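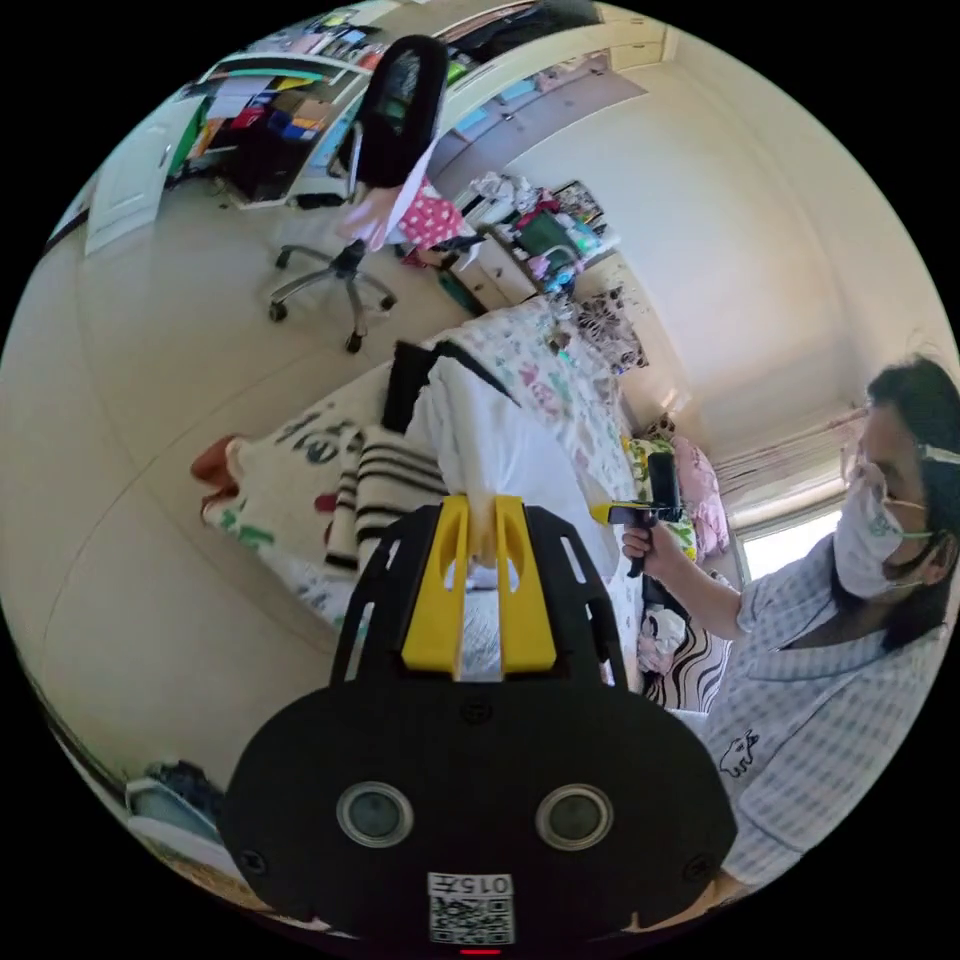

*Bedding work with the hand-held grippers.*

## Wanted: people to fold, tidy and ask questions at our June open day

Cerarbridge is looking for members of the public to take part in an open day on household robots. You will watch a demonstration, then pick up a gripper and do some ordinary bedroom jobs with it yourself. No technical background is needed. If you have changed a bed before, you know enough.

The open day is held in June at our Grando building. We run it in small groups, four people to a group, so that everyone gets a proper turn. A session lasts four hours including lunch. Each participant is paid 500 kroner at the end of the session, and we cover local bus and tram fares if you keep the tickets.

### What you will do

- Meet at reception and sign the consent form
- Watch a short demonstration by Arvid Tangen, who runs the household work
- Practise picking up and laying down cloth with a hand-held gripper
- Work on a made-up bed with pillows, towels and blankets
- Talk to us over lunch about what was awkward

The grippers have two yellow fingers and you hold them in your hand. Cloth is the hard part. A towel changes shape as soon as you lift it, and most people grip too much of it the first few times. Take it slowly - there is no target to meet and we don't time anyone. 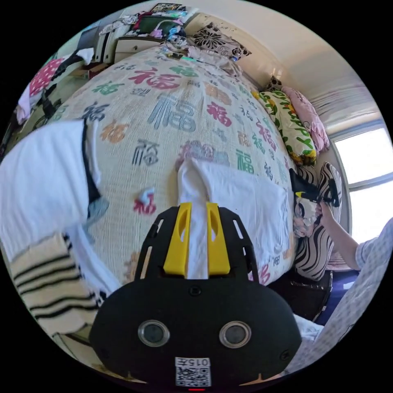

*Reading time: 2 minutes*

### Who can apply

You must be 18 or over and able to stand for a fair part of the session. There are chairs for the breaks. We would like left-handed people, older people and anyone who does laundry or cleaning for a living, as we had few of them last time. Spoken instructions are in English and Norwegian.

Please wear short or close-fitting sleeves and take off rings and bracelets before you start. Tell us beforehand if you have an allergy to washing powder.

Recordings from the session will be used in the Voltilari project to train robots for housework. The consent form says how long they are kept and who can see them. You can come for the demonstration and lunch without being recorded, but those places are unpaid and there are fewer of them.

### How to apply

Write to Houshang Moradi at the Grando building, or leave a form at reception. Give your name, age, a phone number, which hand you use, and whether mornings or afternoons suit you. Applications close on May 25, 2018. We will ring everyone the week after, including those we can't fit in.

On the day, come to room 218, second floor. The lift is past the Karimi café, on the left. Please don't use the yard entrance - it is kept for deliveries.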